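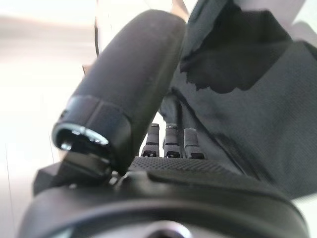
This page was last changed in March, at 14:24.

Laundry sorting on the bed

Laundry sorting on the bed is the household practice of putting clean or worn clothes on a made bed and dividing them there before they are folded, hung up or washed. It is common in small flats, where the bed is often the largest flat surface. In the Fomora home guide the practice is called "bed sorting", and in the district of Piludville older people still say "making the heap".

Surface

The bed is normally made first. Pillows and cushions stay at the head, and the clothes are put on the lower half, where a person standing beside the bed or at its foot can reach them. Many households put a runner or an old sheet over this part. It protects the bedding from zips, buttons and colour that is not fast, and it can be washed at 40 degrees together with the towels.

The colour of the cover has some importance. On a beige or pale grey cloth, black clothes are found at once, while a beige garment can be overlooked, especially when it lies partly under another one. For this reason the Gedberg housekeeping course recommends a cover in a colour which the family does not wear much.

Method

The clothes are put down in one heap and taken from the top. Each piece is held by an edge or a corner and lifted until it hangs free from the others.

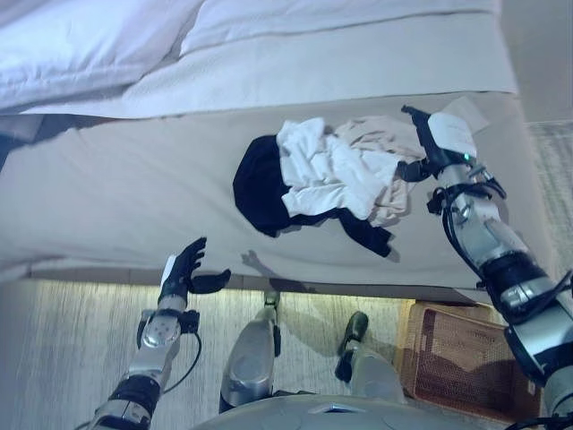 Thin cloth should be lifted slowly, as it twists easily around sleeves and straps. When a piece does not come free, it is better to put it down again and remove what lies on it than to pull harder. Crumpled shirts are shaken once and laid flat for a short time before folding.

The number of groups is a matter of habit. The simplest division has 3 groups – dark, white and light coloured – and is used mostly before washing. After washing, the groups are usually made by person or by the drawer in which the clothes are kept. Socks are left to the end in both cases.

Very small heaps are often not divided at all. A black, a white and a beige garment, for instance, already make one group each, and they can be folded directly in the order in which they come to the hand.

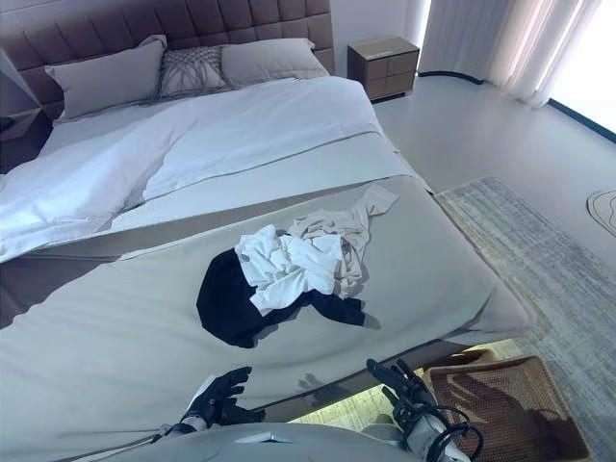 Height and posture

A low bed makes the work tiring for the back. The Gedberg course advises to kneel or to sit on the edge when the heap is large, and to turn the clothes towards the body before folding. The Obi folding board, a thin board which is laid on the mattress, gives a firmer surface, but it does not change the height.

Disadvantages

Clothes left on the bed get new creases, and in the evening they are often moved to a chair without being sorted. Damp clothes should not be put on bedding at all – the moisture goes into the duvet and dries badly there. Worn clothes are better sorted on a separate cover, which is then washed with them.

See also

Bed runner
Folding board
Laundry basket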